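Robotics Software / Perception and Control
Reading time: 4 min

4. Panel state estimation and switch operation

The planner in Gunero does not act on raw detections. It acts on a panel model, a list of every fitting on the cabinet with its type, its position in the door plane and its last believed state. Ye-seo Son wrote the first version of this model at Wisthorpe, and the version used in this paper differs from it mainly in how it treats fittings hidden by the hand.

4.1 Occlusion during the grasp

When the fingers close on a switch near the bottom of the right door, the switch itself is mostly lost to the head camera. The detector, Stirnia, then tends to report a low-confidence knob or nothing. We freeze the state of any fitting whose projected outline overlaps the hand mask and take the switch angle from the wrist joints until the overlap ends. 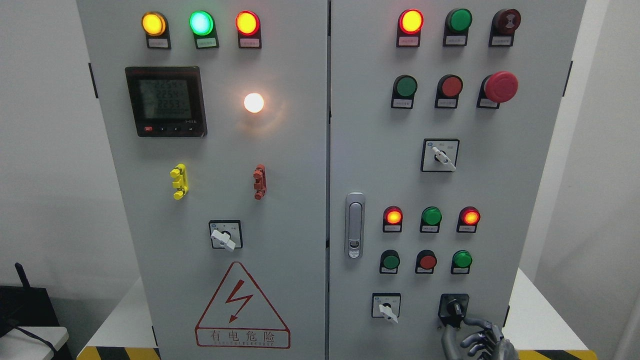 Figure 6. Head camera view with the hand on the black-knobbed rotary switch, right door.

The lamps and the meter on the left door stay in view during the grasp, so they continue to be updated at the full rate. The freeze applies per fitting and never to the whole door.

4.2 Building the reference

Before the arm is allowed to move, the model is filled from a view in which no part of the hand overlaps the doors. We fit a plane to each door separately. A single plane for both gave poor results at the outer edges, where a small error in door angle shifts the expected position of the selector switches.

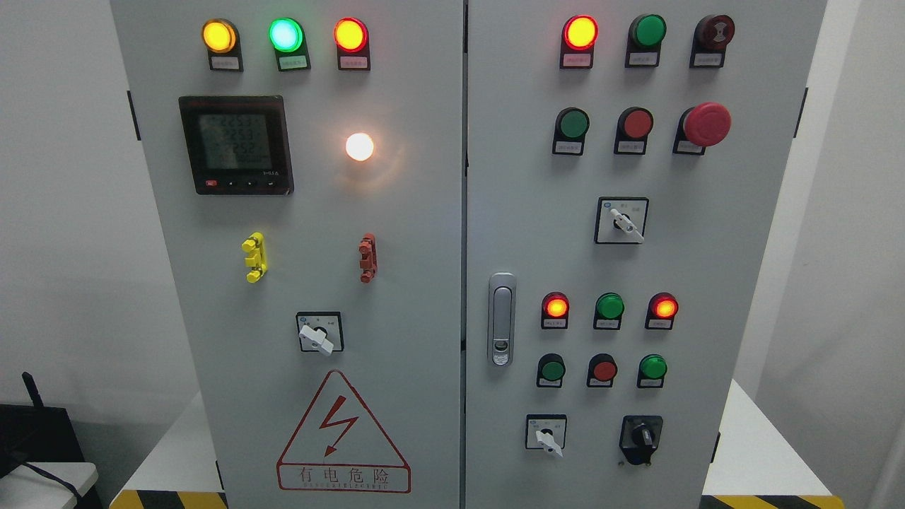
The seam between the doors and the chrome handle beside it serve as anchors for the fit. Lamps make poor anchors. A lit lamp blooms in the image and its centre moves with exposure, and the white lamp beside the meter spreads a halo over the paint. We mask these areas before matching.

The training set holds 3,608 labelled frames. Lamp state is classed as lit, unlit or unknown, and the planner treats unknown as a reason to wait. After 5 consecutive unknown results for a lamp named in the task, it asks the operator.

4.3 Grasp and turn

The approach comes from below, with the fingers curling over the knob. 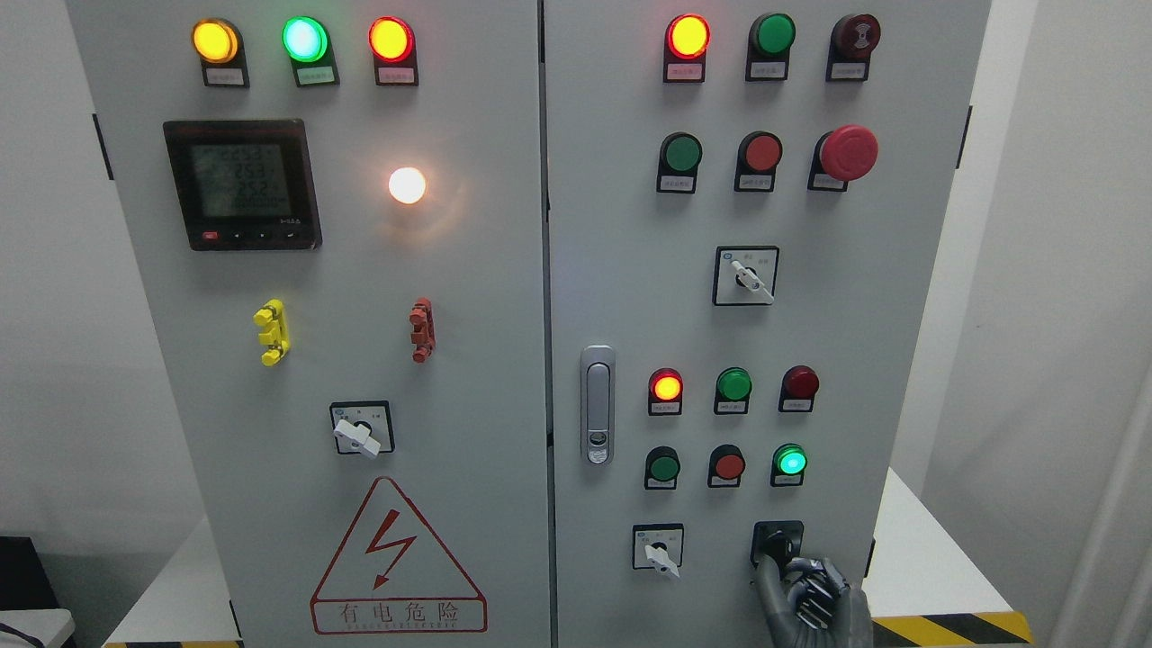
Turning is run under torque control with a limit set in the Kasten controller. Position control was tried first and dropped after March, when a 4 mm error in the plane fit was enough to load the fingers sideways. The turn is stopped if wrist torque stays over the limit for 35 ms. The selector levers on both doors are compared with their stored angles after each attempt, as a check that the hand has not brushed them.
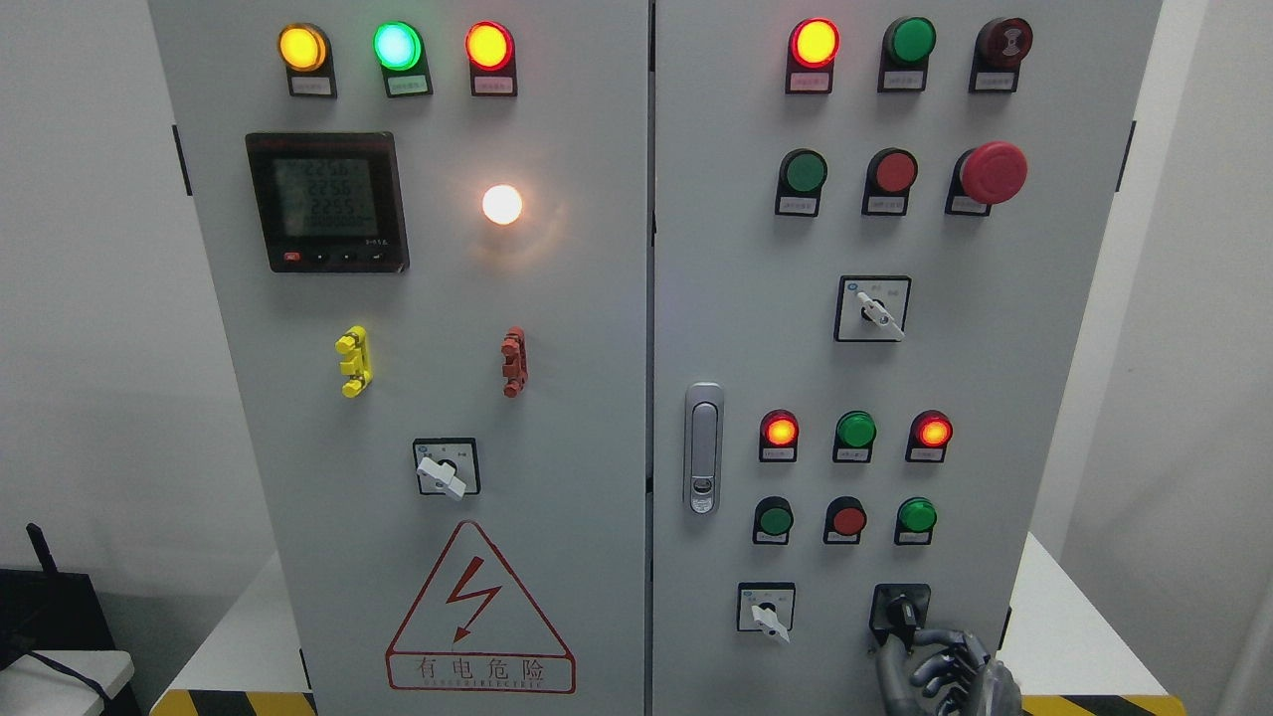 Wisthorpe, December 3, 2022

Meter readings are logged with each frame but are not used by the planner. The digits are small at this camera distance and the reader confuses them too often to be trusted. Man-sik Yook is testing a separate crop at higher resolution, and until that work is finished the reading is stored as text with its confidence score.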